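Ticket: Open day demo – kitchen scene, arm stops before grasp
Project: Nogueira
Site: Zimthorpe, front lab
Opened by: Madalena Correia
Assigned to: Omid Babaei
Priority: High (visitors on site 15 August 2023)
Status: Resolved, follow-up open

Summary

The simulated kitchen demo halts partway through when started from the visitor kiosk. The same task runs to the end when started from the operator desk. Task is "take the lime out of the bowl". No error is shown on the kiosk display. The run timer keeps counting and the arm holds its pose until someone presses Reset.

Steps to reproduce

1. Start the Wekgate launcher on the kiosk machine.
2. Choose Kitchen, then Lime from bowl.
3. Press Start and leave the mouse alone.
4. The arm leaves its home pose and stops short of the bowl.

Expected: gripper descends over the bowl and closes on the lime.
Received: no motion after the approach. Log ends with "waypoint 14 pending".

Comment – Omid Babaei

Reproduced on the first try. Joint limits are fine and the planner returns a valid path, so I don't think this is a motion problem. The controller is waiting on a pose for the target object and never gets one. At the desk the pose arrives straight away.

Two differences between the machines so far. The kiosk runs the display build with the high quality lighting turned on, and it is still on the older scene file from February. Please don't update the scene file yet. I want to change one thing at a time.

Comment – Martim Fonseca

Turned the lighting down to match the desk. No change, still stops at 14. Put it back up, as the visitors will be looking at it on the big screen.

Also checked whether the lime could be failing to load. It loads. View from the kiosk:

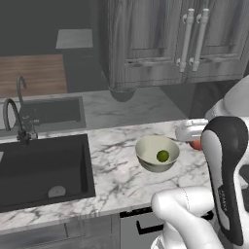
Comment – Omid Babaei

Thanks. The lime is in the bowl, to the lower right, and the marble counter and black sink look the way they do at the desk. Rendering is ruled out. That leaves the pose service.

Cause

The pose service on the kiosk was set to time out after 800 ms. The desk has 3,000 ms. With the display build running, the first pose request takes longer than the kiosk limit, the service drops it, and the launcher does not ask again. Later requests would have been quick enough but are never sent.

The short limit came from the Skadoditz template we copied for the kiosk install. It suits a scene with one object on a plain table. It was never changed for the kitchen.

Fix applied

1. Timeout on the kiosk raised to match the desk.
2. Launcher set to retry a dropped pose request, limit of 2.
3. Scene file left as is until after the open day.
4. Kiosk restarted and the task run from a cold start, then again from Reset. Both runs finished with the lime out of the bowl.

Comment – Madalena Correia

Confirmed from the visitor side. I ran it with the group from the morning tour standing at the screen and it went through. One request: the kiosk should show something when a run stalls. A frozen arm and a running timer look the same as a slow plan, and people stood there waiting politely. Even a grey bar with "waiting for object pose" would do.

Comment – Aivar Vaher

Agreed on the message. I can add it to the launcher, but not today. Opening a separate ticket and linking it to this one.

For whoever is on the kiosk this afternoon: if the arm stops, press Reset once and give the scene time to reload. Pressing it twice queues a second reload and the launcher loses its colour settings – known fault, already logged.

Follow-up

– Stall message on kiosk display (Aivar)
– Correct the default timeout in the template (Omid)
– Update kiosk scene file and rerun all kitchen tasks (Martim)

Ticket stays linked to the Nogueira open day checklist until the three items are closed.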